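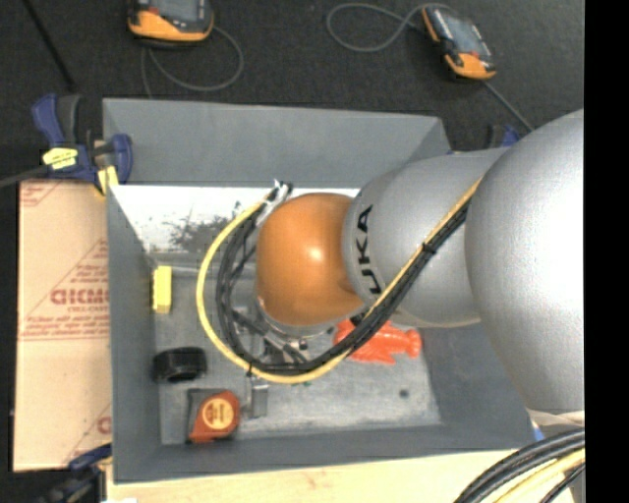 A Lullance é uma pinça para robôs industriais de médio porte, e ando a usá-la há tempo suficiente para dizer que gosto mesmo muito dela. Comprámo-la para tirar objetos soltos de uma caixa, que é o trabalho mais ingrato que conheço: tudo misturado, nada encostado da mesma maneira. No nosso KUKA ela desce ao lado de um rolo de fita preta e de uma fita métrica com uma leveza que me dá gosto ver! Mas reparem no laço que os cabos pretos e amarelos fazem por baixo do punho laranja, porque foi aí que tivemos a avaria.

## O que falhou

Ao fim de 154 ciclos, numa descida junto à parede, o laço prendeu no rebordo da caixa. O braço continuou, o cabo esticou e um conector cedeu. A pinça perdeu o sinal e abriu com a peça no ar – uma peça leve, felizmente, e ninguém tinha as mãos lá dentro.

Duas coisas me incomodaram:

- o manual da Lullance não indica a folga máxima do cabo;
- de fábrica, a pinça abre quando perde o sinal.

A segunda é a mais séria. Dá para mudar nas definições (menu de segurança, última página), e quem comprar devia fazê-lo antes do primeiro movimento.

## A assistência

Aqui só tenho elogios. Escrevi à Begović, que nos vendeu o conjunto, e a Dragica Perić ligou na mesma tarde. Pediu o registo de erros, viu logo o pico de binário antes da queda do sinal e mandou um conector novo sem custos. Também nos fez baixar a velocidade de aproximação para 300 mm/s e acrescentar um ponto de passagem acima do rebordo. Perde-se um bocadinho de ritmo, paciência.

## Depois da reparação

Encurtámos o laço, pusemos mais uma abraçadeira e voltámos ao trabalho. Já lá vão uns 600 ciclos sem prender em nada, incluindo as peças encostadas aos cantos, que eram o meu terror. A força de aperto é fina, a troca de dedos faz-se num instante e o barulho é quase nenhum.

Recomendo, e com vontade! Só tirava uma estrela pelo manual. Se alguém tiver a versão com cabo interno, digam-me como se porta – ando tentado a trocar em julho.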